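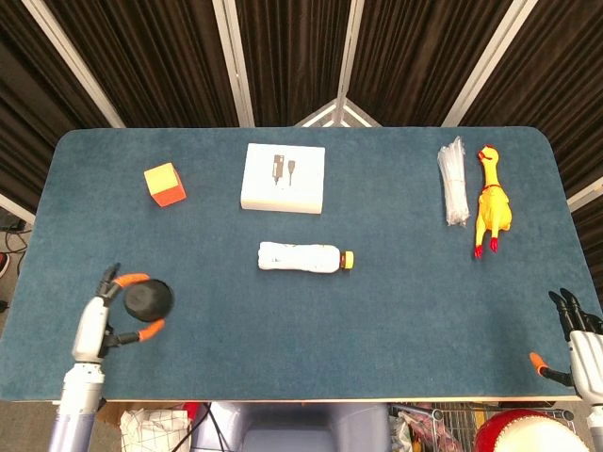

Open day, Rewi hall, September. Entry for the Vekanden notebook; copy to Margaux Carré.

The demonstration was scheduled in three sessions, each open to visitors from Filanport and to the general public. The object set on the blue table was kept deliberately mixed: a foam cube, a white bottle lying on its side, a bagged bundle of cable ties, a yellow rubber chicken and a white box. The left hand was assigned the round black disc, held between the orange-tipped fingers, and the right hand was to remain open at the table edge until called. Visitors were asked to stay outside the curtains while the arms were powered.

Attendance at the door was 240, against about 50 expected for the first session alone. The queue was managed by Clotilde Arnaud, who also gave the spoken introduction. Her text was too long for younger visitors and should be shortened before the next event.

Points raised by visitors:
Whether the hands can feel weight. Answer given: partly; see Clondard note 957.
Whether the operator may be watched at work. Referred to M. Carré.
Whether the rubber chicken could be picked up by the feet. Requested in every session.

Bottle grasps to be logged separately from cube grasps in future. The second session started late owing to a tripped breaker in the hall. Spare fuses to be carried in the transport case.

Outstanding: return of visitor badges to Filanport; revised floor plan with a wider gap at the entrance.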